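Projects > Barnholm > Progress reports

Shared Kitchen at Barnholm: progress report to the Hebden Fund

12th October — by the kitchen coordinator

3 minute read

Dear members of the fund,

In July you agreed to support the equipment for our shared kitchen with a grant of 732 pounds. This report tells what we have bought, what is working and what still has to be done before the kitchen can open to all the residents.

Until today we have spent 443 pounds. The largest part went to the white table and to the microwave oven which stands on it. We chose a countertop model in cream white, with a glass turntable inside and touch buttons in place of knobs. The buttons for time are simple: 10 seconds, one minute and five minutes, in a row under the display. Many of our residents only want to warm a plate of soup or rice, and for this the three times are enough.

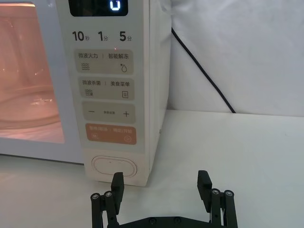 Labels and instructions

The control panel is printed in Chinese. For a part of our residents this is their first language and they are pleased with it, but the others need help. We have therefore started a one-page guide in English, to hang on the wall beside the table. It explains first the pad for microwave power and defrosting, and then the pad below it, which is for sterilising and for the food menu. Under these there is a wider pad with a minus and a plus.

The first version of the guide was too long. In the trial evening at our Itville house, 17 residents came, and most of them stopped reading after the first lines. The second version will have bigger letters and will show only the steps for warming food. The defrosting will go on the back of the page.

We also discussed the printed strip and the sticker on top of the oven.
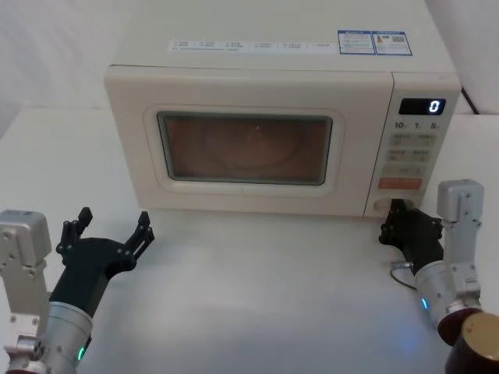
Some residents asked to remove them because they like a clean surface. We decided to leave both where they are — it is easier to keep such things on the oven than to look for a paper later. We ask everybody not to put plates or bags on the top.

What remains to do

Two tasks are delayed. The shelf for cups is ordered from Clodholm, but we have no delivery date yet. The English guide must be corrected and printed again. The cleaning list is ready and was accepted by both houses.

The remaining 289 pounds are reserved for the shelf, the printing and a set of covered dishes for the microwave. We do not ask for more money in this period. The receipts are sent separately, and we will write again when the shelf has arrived.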